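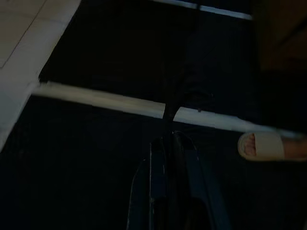

**Mernell House, residents' meeting**
12/01/2026, ground-floor common room
Started ten minutes late while the meeting looked for chairs. The chairs were in the laundry room.

**1. Minutes of the last meeting**

Approved, after "the smell" in item 4 was changed to "the drain." The upstairs flats wished it noted that it was also a smell.

**2. Floor in the back hall**

The tiles are holding up. The grout has been scrubbed once since the last meeting, by a resident who asked for no credit and then mentioned it twice. A second scrub was proposed for January. The proposal found plenty of support and no one to do it, so it carries over.

The meeting was reminded that bleach and the green cleaner are not to be used together. The green cleaner has been moved to the top shelf, where the shorter half of the building can't reach it. Agreed to move it to the middle shelf.

**3. Straps, bags and things that dangle**

This took up most of the evening.

The back hall has become the place where bags go to be forgotten. Flat 6 asked whether anything with a strap could be hung up properly or taken home. Flat 2 asked what "properly" meant. Discussion followed, including a demonstration with a tote bag.

Agreed:

- Straps are to be looped short so that nobody puts a foot through one.
- Anything left hanging past Sunday night goes in the box by the meters.
- The box is emptied once a month. Contents go to the charity shop, apart from food, which goes in the trash, and keys, which go on the nail.
- Wet umbrellas are not bags. They have their own bucket and should try to use it.

A request for name tags was turned down on the grounds that we all know whose gym bag it is.

**4. Rail quote**

Two quotes are in for a new coat rail along the back hall wall. Grønli came in at $2,447 fitted, with oak pegs and a brochure. Fasgate would do a plain white rail for a good deal less, though their quote spells the name of the building three ways.

One resident liked the oak pegs very much. The same resident was asked whether they would like to pay for the oak pegs. The matter of the oak pegs was withdrawn.

Fasgate to be asked for a written price that includes patching the wall, and for a date in February. If they can't manage February, the question comes back here and we start over, with feeling.

**5. Lighting**

The hall light is still on a timer of 30 seconds. Flat 4 takes longer than that to find the keyhole and has been doing the last part in the dark since summer. The landlord's agent says the timer can be changed with a small screwdriver. Several small screwdrivers were offered. Timer to be set to two minutes before the weekend.

Extra bulbs are in the cupboard under the stairs, behind the Jirna heater that doesn't work and that we are apparently keeping.

**6. Money**

The kitty stands at $69. Spent since last time: one mop head, one bucket (see umbrellas), one box of trash bags. The ground floor still owes for the mop head before this one. The ground floor says it paid in coins. The coins have not been found.

**7. Any other business**

- The side door sticks. Lift, then push.
- Somebody is feeding a cat. The meeting has no objection to the cat, only to the saucers.
- The cookies were store-bought this time and went faster than the homemade ones. Not to be repeated outside this room.

**To do**

- Flat 2: label the box by the meters
- Flat 4: timer
- Flat 5: write to Fasgate
- Flat 6: move the green cleaner

Next meeting in January, same room. Please bring a chair back with you if you took one home.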